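**Bruna 113 Surface Cleaner for Equipment Housings**

Bruna 113 is a water-based cleaner for the outer surfaces of electronic devices, instruments and office machines. It removes finger marks, dust that has become sticky, pencil, light grease and the gray film which appears on white plastic when it stands for a long time in a work room. It is sold ready to use and must not be diluted.

The product is made by Nirnov, a small producer of cleaning liquids for workshops and laboratories. The recipe was changed once, in July, when the perfume was taken out. Bottles with the old green label can still be used, but they have a light smell of lemon.

## For which surfaces

The cleaner can be used on:

- painted metal covers and cabinets
- hard plastic housings, smooth or with fine texture
- anodized aluminum
- stainless steel screws, brackets and handles
- glass of displays, if the glass has no coating

It should not be used on:

- rubber keys with printed symbols, as the print can become pale
- untreated copper and brass
- leather and wood
- coated lenses
- the inside of any device

If you do not know from which plastic the housing is made, try the cleaner first on a small place at the back side. Wait 5 minutes and wipe. If the place did not change its color and does not feel sticky, the whole housing can be cleaned.

## Package sizes

| Item | Content | Closure |
|---|---|---|
| Bruna 113 S | 250 ml | fine spray head |
| Bruna 113 L | 1000 ml | screw cap, for refilling |
| Brunach cloth | 6 pieces in a bag | none |

The spray head of the small bottle can be unscrewed and washed with warm water. It also fits the large bottle, but most customers find the large bottle too heavy to spray with one hand, and we recommend to refill the small one. A carton contains 6 bottles of one size. Mixed cartons are possible on request.

## About the cloth

The Brunach cloth is woven from microfiber and has two different sides. The side with short loops takes up the dirt, the flat side is for drying. It can be washed in the machine at 60 degrees. Please do not use fabric softener, it closes the fibers and afterward the cloth only moves the grease from one place to another.

Paper towels are also possible in an emergency. On glossy white housings they can leave very fine scratches, which are visible against the light.

## How to use

1. Switch the device off and pull out the power plug. Let the device become cool.
2. Remove loose dust with a dry brush or with the flat side of the cloth.
3. Spray the cleaner on the cloth, never directly on the device. Two pushes are enough for a surface of the size of a sheet of paper.
4. Wipe in straight lines from top to bottom. At openings and joints use only a cloth that is slightly damp.
5. For the edges of a housing and for screw heads, fold the cloth to a corner. Sockets of screws hold old grease, so turn the corner of the cloth inside them and change to a clean place often. 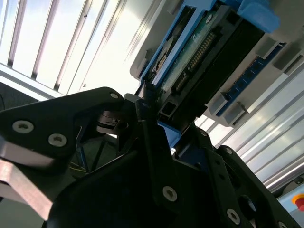

6. Dry with the flat side. Wait until no moisture is left before you connect the power again.

## Storage and safety

Keep the bottle closed and standing, between 5 and 30 degrees. The liquid must not freeze. If it was frozen it becomes cloudy, and then it leaves stripes. Keep away from children. In case of contact with the eyes, rinse for several minutes with clean water and ask a doctor if the irritation stays. The safety data sheet is in every carton and can be sent by e-mail.

Empty bottles go to plastic recycling. The spray head contains a small metal spring and should be thrown away separately.

## Ordering

Bruna 113 is delivered by Howells. Orders that arrive before noon leave the warehouse on the same day. For single bottles and cartons please write to Sioned Hughes in the sales office. Questions about materials and sensitive surfaces are answered by Stavros Kourkoulas; please tell him the name of the plastic, or send a small sample if you have one.

Page last changed: February 27, 2026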